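Vokadness Home Forums > Small Spaces > Entryways and Mudrooms
Thread: Slides. Bin, rack, or just give up?
Page 1 of 1

hallway_tyrant
Posts: 177
Location: Montoya, upstairs unit

OK, so we live in a house of slides. It started with one pair for taking the trash out. Then everybody got a pair, then everybody got a backup pair, and now anyone coming in the front door has to do a sort of hopscotch to reach the kitchen.

I had a Tredik rack, the one with the bent wire shelves. Slides fall through a Tredik rack. The wires are spaced for actual shoes with actual heels, and a slide goes in toe first and keeps going until it meets the slide on the shelf below. I gave the rack to my sister, who has boots.

So I've moved on to the bin. Big, blue, vented near the top, $29, and I can pick it up and move it when I need to sweep. My plan is that everyday pairs go in the bin and the rest live somewhere else. My household's plan is that the slides go in front of the bin.
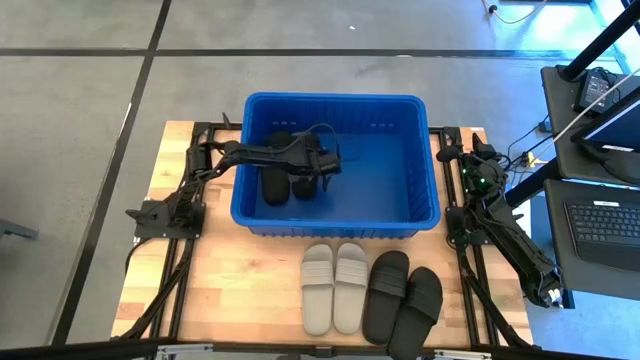 The blue bin with one black pair in it, gray and black pairs in front.

Before anyone asks, the gray ones are mine. The two black pairs belong to two different people with nearly the same size feet, and this causes more arguments than the thermostat does.

Questions for the group:
Does a bin work long term or does it turn into a pit?
Is there any way to tell black slides apart that doesn't involve nail polish?
Do you make guests use the bin?

______

mopbucket_dan
Posts: 869

It turns into a pit. I say this with love. A bin works great for the first layer. After that somebody throws one in from across the hall, it lands upside down on somebody else's, and from then on you're digging for the left one at 7 in the morning with a dog leash in your teeth.

Racks only fail for slides because people buy wire ones. Get flat shelves. A board across two bricks is a rack.

______

hallway_tyrant

A board across two bricks is what I had in college, and what I promised myself I was done with.

______

grout_expectations
Posts: 29

Team bin. We've had one for years and the trick is to be mean about it. One pair per person. If a second pair shows up, it goes out on the porch to think about what it did.

Also I like the vents on that one. The first bin we had was solid all the way up and by August you could find our front door with your eyes closed.

For the black slides, a dab of paint on the bottom near the heel. You don't see it when they're on. My husband has a dab, I don't, end of marriage counseling.

______

mopbucket_dan

Paint on the bottom will be gone in a month. It's the bottom. That's the part that touches the world.

______

grout_expectations

Near the heel, on the edge, up in the groove. It's been on there since before you joined, Dan.

______

hallway_tyrant

I might try the paint. Currently our system is that whoever gets up first gets the better pair.

Toes in or toes out, by the way? When they're lined up in front I've been setting them toes toward the bin, so you walk up and step out of them. My other half thinks they should face the other way so you can step straight in and leave. I think this says a lot about both of us.

______

sofa_so_good
Posts: 177

Toes in. Toes out is for hotels.

Can I ask a different question though, what are you doing for somewhere to sit? Every entryway thread on here goes straight to storage and then you've got people hopping on one foot and holding the wall. My wall has a handprint. It's a permanent feature now, the landlord has stopped mentioning it.

______

hallway_tyrant

Funny you should ask, because that's the other half of my problem. I've got a thing for those cream padded seats with the fluted bottoms. Rounded cushion, little curved back, looks like something you'd be served in a bakery. The Vosholm catalog is full of them and I've been leaving it open on the counter in a way I thought was subtle.

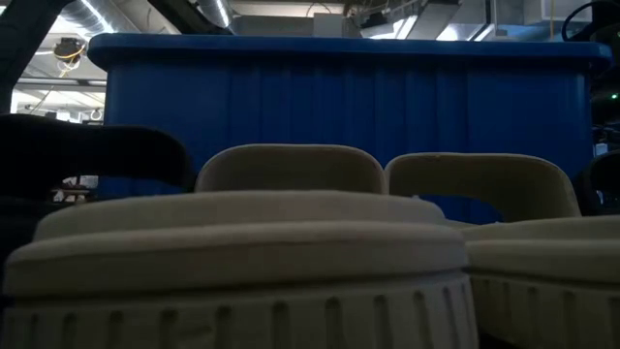
Photo by hallway_tyrant

So you can see the general idea. Rolled edge on top, another roll under it, and then the ribbed skirt going around. I'm completely sold on the shape. I'm less sold on the color, given who I live with. What I can't decide is whether to go cream or go dark, and as you can tell from the back left corner, the dark side has the same sort of curve to it but I couldn't get any light on it to save my life.

______

mopbucket_dan

You want to put cream upholstery beside the place where shoes come off.

______

hallway_tyrant

When you say it like that.

______

mopbucket_dan

There's no other way to say it. The fabric looks a bit fuzzy too. Fuzzy holds on to everything. And the grooves on the bottom are at exactly the height where somebody kicks their heel back while they're sitting there. You'll be in those grooves with a toothbrush.

______

sofa_so_good

Disagree, mostly. I have cream dining chairs and small children and it's fine if you wipe as you go. The fluting is easy if it's a hard molded base, and that one looks molded to me. If it's fabric all the way down then yeah, toothbrush.

The cushion is what I'd worry about. Can you get the cover off?

______

hallway_tyrant

The catalog says "spot clean," and I've been around long enough to know what that means. It means no.

______

grout_expectations

Put the cream seat somewhere you can see it from the door and put an ugly bench at the door. People will sit on the ugly bench. The nice seat becomes a goal.

This is also how I have a living room.

______

sofa_so_good

I'd back that, except that a bench will get slides piled on it in a week. Any flat surface within reach of the front door is a shelf. A rounded cushion at least makes them slide off. No pun intended, I swear, I typed it and then saw it.

______

mopbucket_dan

Go dark on the seat, flat shelf for the slides, use the bin for umbrellas. I'll take my thanks in private messages.

______

hallway_tyrant

Update of sorts. Household vote was held over dinner. The bin stays, one pair each, extras under the beds. Toes in won, narrowly, after I reminded people who cooks. Paint dab is going on the less comfortable black pair tonight, up in the groove as instructed.

The seat is still being debated. I was told I could have cream if I also agreed to be the only person who cleans it, and I said yes faster than I should have.

______

grout_expectations

Get the terms in writing. And let the paint dry overnight before anybody puts them back in the bin, or you'll have a dab on everything.

______

mopbucket_dan

Cream. Unbelievable. Post again in August.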